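# bench-tidy

Notes and bin list for the small cutting bench at the Olach workshop. Kept in the same folder as the label templates so that both get changed together. Written by Qianru Zou, with corrections from Yichen Kang.

## What is covered

The bench top, the cutting mat and the orange bins behind it. The tall cupboard and the paper trimmer have their own file (`donier-room.md`).

## Files

- `bins.csv` — one row per bin, with the row (`upper` or `lower`), the position from the left and the contents
- `labels/` — printable labels, 81 mm wide
- `refills.csv` — what to reorder and from which supplier
- `old/` — the layout from before the move, kept for reference only

## Bin layout

There are eight bins in two rows, four larger ones above four smaller ones. Positions are numbered from the left, as you stand at the bench.

| Bin | Contents |
|---|---|
| upper 1 | red tape |
| upper 2 | double-sided tape, large roll |

The other rows of the table are in `bins.csv`. If the table and the CSV disagree, trust the CSV.

## Putting things back

1. Retract the blade before you let go of the knife.
2. Tapes go in the upper row. Double-sided tape stands on its edge.
3. Wipe the mat with a damp cloth and leave it flat. It warps if it is stood against the radiator.
4. Offcuts shorter than 20 mm go in the waste. Longer ones go in the Chaturvedi tray under the bench.
5. Used blades go in the sharps tin, never in a bin.

## The bench

Yellow knife on the green mat:

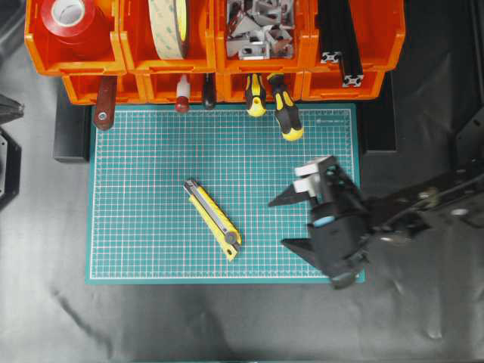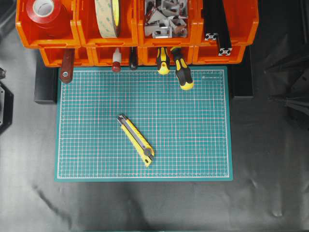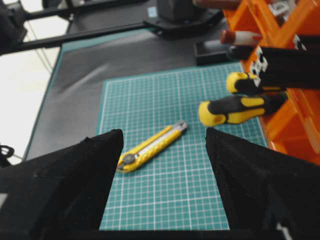
## Refills

Blades come in packs of 100 and are kept in the cupboard — open one pack at a time. Reorder when there are 2 packs left. Double-sided tape is ordered with the Ristari delivery, so add it to the sheet by Monday noon or it waits a week.

## Known problems

- `bins.csv` still uses the old short codes for screws. Yichen is replacing them.
- The labels print slightly too large unless scaling is switched off in the print dialogue.
- The plastic sheet under the mat creases easily. Smooth it out before cutting anything long, and lift the mat to do it.

## Changes

Send changes to Qianru, or edit the CSV and leave a note in the last column. Please don't rename bins without printing the new label as well.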